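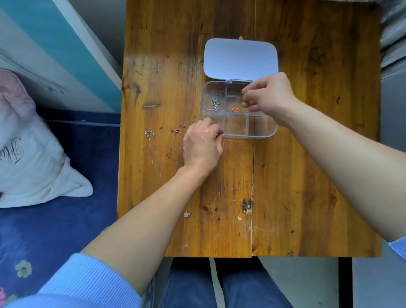
Packing for Grirton, again

2020-10-19

Ok quick one, bus is early and I still havent done socks. Nine nights. One bag, the green one, because the big one lost a wheel in July and I refuse to buy another.

Clothes first. Three sweaters, two pairs of jeans, the boots go on my feet. Everything rolled. Rozália Szűcs folds hers flat with tissue paper and her shirts do come out nicer, but who has tissue paper.

Jewelry I always leave till last and then throw in a sock. Not this time. Little clear box with compartments, one necklace to each, chains can't get at each other. Last trip to Starnemitz I spent a whole evening on the bed with a pin, picking at a knot. Missed dinner. Never again. 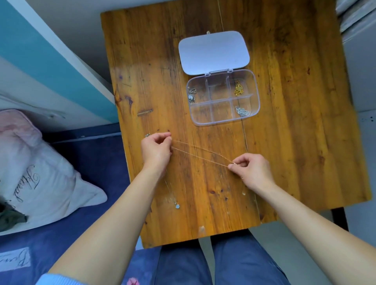
No. 443

(yes that's the post number, no I don't know how either)

Other stuff. Chargers in the side pocket. Book, the long one by the window, 396 pages and I am on page 9. Rain jacket on top so I can grab it at the stop. Snacks on top of the jacket. Rogelio Salazar wants two jars of the plum jam from Fülöp and they are going in the middle, inside the sweaters, double bagged. If they break he is washing everything.

Not taking: hair dryer, umbrella, the good coat. Took the coat last year and wore it once, to carry it back.

Keys are with next door. Plants watered. Fridge is mostly mustard.

Will post from there if the wifi is beter than last time. Need to find the other boot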